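Robot Learning from Demonstration
Handout 4: Gathering examples for a table-clearing task
Course tutor: Krum Vidmar
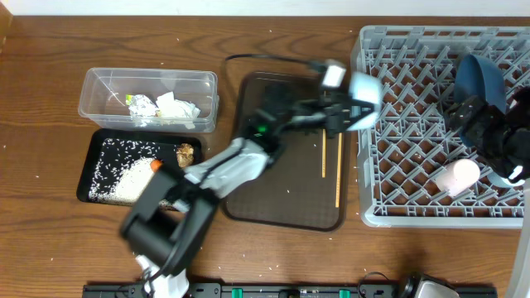

Last week we looked at how a policy is trained once the examples exist. This handout covers the part before that: how the examples are collected, what makes one worth keeping, and what has to be written down at the time. Read it before the practical. The bench sheets assume you have.

1. The task

Our running task is clearing up after a meal. Scraps go in the clear container, crockery goes in the dish rack, and chopsticks go on the brown tray. Food left on the black tray stays there until the last stage. Two arms are used. A person drives both of them from a separate station, and the system records joint positions, gripper openings and camera views together.

We chose this task for its mixture of objects. A bowl is stiff and will sit in the gripper the same way each time if you approach it the same way. Crumpled foil gives when squeezed. Chopsticks are thin and lie close to the surface, so the fingers must come down very near the tray without pressing into it. Rice is a different matter again. You will not pick up single grains, and you are not asked to. It is there so that the learner sees a table in an untidy state.

2. What counts as an episode

An episode begins with both arms in the rest position and ends when they are back there. Everything in between belongs to the episode, including pauses and second attempts. Do not stop the recording to move something by hand. If an object falls off the table, finish the motion you are making, return to rest and mark the episode as failed.

Each pair of students should aim for 50 kept episodes over the two practical sessions. The Presthorpe set, which you will use for comparison in Handout 6, has 100 and was gathered by one operator. Yours will have at least two operators, and that will show in the results.

3. Varying the start

A learner that has only seen the bowl in one place will reach for that place. Between episodes, change the following:

The position and angle of each object, within the reach of the arm that handles it.
Which way up the cups and bowls begin.
The amount and spread of the rice.
The shape of the scraps. Crumple a fresh piece of foil or paper when the old one has gone flat.

Leave the cameras, the rail and the arm mounts alone. If one of them is knocked, write it in the log and call a demonstrator over. Episodes recorded before and after a knock must be kept in separate folders.

People are poor at choosing positions at random. They drift back to the middle of the table. Use the printed position cards, and take the next card even if it gives an awkward layout. If the layout cannot be reached at all, note the card number and go on.

4. Driving the arms

Move at a steady speed. Quick jumps followed by long waits are hard to learn from, as the learner cannot tell what the operator was waiting for. Plan the order before you start so that you are not thinking it through with the arms in the air.

Approach from above where you can. Over the rack, lower the object until it is resting on the pegs before opening the gripper. Dropping a cup from a height sometimes works, and the learner will copy it.

Keep the idle arm still. In an early trial with the Jivitz controller, 29 episodes had to be thrown away when the operator let the second arm wander during single-arm moves. The recordings looked fine on playback, but the trained policy swung the free arm across the table.

Recovering from a small mistake is useful. If a chopstick slips, go back for it calmly and carry on. Please do not make mistakes on purpose unless the sheet asks for recovery episodes.

5. Labels and the log

After each episode, enter four things in the Flarateck log: operator initials, card number, outcome, and a short note. The outcome is one of kept, failed or unsure. Use unsure freely. Your partner reviews those at the end of the session, and the pair must agree before any of them moves to kept.

Notes should say what happened in plain terms. "Bowl slid off pegs, regrasped from left" is a good note. "Bit messy" is no help to anyone reading it later.

6. Checks before you leave

Play back the first, the last and any five others. Look for missing camera views, a frozen gripper reading, or sound joint data against pictures that lag behind. Lag is the commonest fault we see. It can usually be spotted at the moment the gripper closes.

Then copy the folder to the course drive and wipe down the table. Rice gets into the rail, so brush along it as well.

Reading for next time

Mahmoudi course notes, section 3, on how many examples are enough. Skip the proof. Bring your log summary and be ready to say which cards gave you the most failures.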